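Workshop Robots > Bronside bench arm > Set-up guide > Part 4: Moving small boxes

7 min read

Part 4: Moving small boxes from one container to another

By now the arm is bolted down, the Numura controller has stopped flashing at you, and you have done the homing routine in Part 3. If you skipped Part 3 because it looked dull, go back. It is dull. Do it anyway.

This part covers the first job most people give a Bronside build: picking up small boxes, one at a time, and putting them somewhere else. You could do it yourself in a few seconds. Set aside an evening.

You will need

A working arm with the lattice fingers fitted
Two open containers, one of them with low sides
A handful of small, identical boxes
Zip ties, more than you think
The stop button, within reach of whoever is standing nearest

4.1 Preparing the bench

1. Cover the work area with a plain cloth in a colour that none of your boxes share. Pull it tight. Wrinkles in the far corners do no harm, but a ridge under a container will tilt it.

2. Place the two containers side by side, close together, near the middle of the arm's reach. Tape the lighter one down.

3. Tie the cables to the arm at the last link. Leave a loop of slack over the top, then move every joint by hand through its full travel and watch the loop. If it goes tight at any point, cut the tie and start again.

CAUTION: Never tie a cable across a joint. The arm is stronger than the cable and will prove it.

4.2 Teaching the pick

4. Switch on, wait for the steady light, and set the speed to 19. The dial goes up to 181, a figure that has so far been of interest only to people buying replacement fingers.

5. Drive the gripper to a point directly above the first box. Save this as HOVER.

6. Lower it until the fingertips are beside the box. Save this as GRIP. Keep the fingers off the floor of the container – they flex, which feels reassuring right up to the moment they spring sideways.

7. Close the gripper slowly. Set the grip force to 2,000 on the controller and reduce it if the sides of the box begin to bow.

8. Raise the arm until the box clears the rim of the container with a hand's width to spare. Save this as CLEAR.

9. Drive across to the second container, lower, open, and save as DROP.

NOTE: Stand the boxes with the printed face the same way round. The camera module can cope with a box on its side, in the sense that it will confidently tell you it is something else.

4.3 Running it

10. Run the sequence once with no box in the gripper. Keep your hand on the stop button and your tea off the bench.

11. Run it again with one box only. If the fingers land off-centre by more than 2 mm, repeat steps 5 and 6 before blaming the software.

12. Add the remaining boxes and let it work through them. Boxes stacked in a column need their own HOVER and GRIP points for each level. 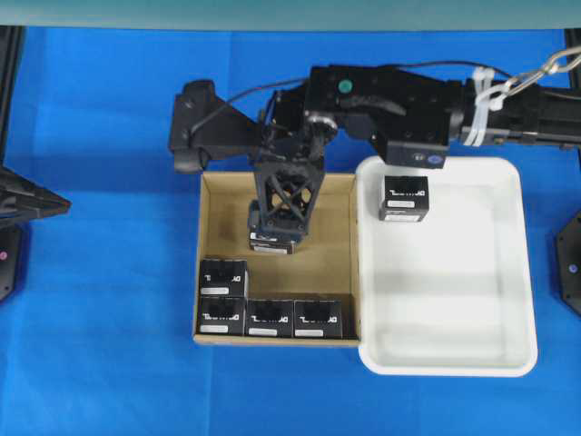
Kennedy wrote in to say that the hand's width in step 8 isn't enough once the boxes are stacked. Mine kept clipping the one on top, so I doubled the clearance and added a short pause before the sideways move. It takes longer, but I've stopped picking things up off the floor. Also, put the taller container on the side you pick from.

The pause has been added to the Wamano preset and will appear the next time you update. Anyone on the December release should type it in by hand, under Moves > Wait.

4.4 If it goes wrong

Box slips while lifting: wipe the fingertips, then raise the grip force a little at a time.

Arm stops halfway and beeps: it has met something. Look before pressing Resume.

Arm stops halfway and doesn't beep: check the plug.

Go on to Part 5 when you have had a full run without touching anything.

14 comments | 37 shares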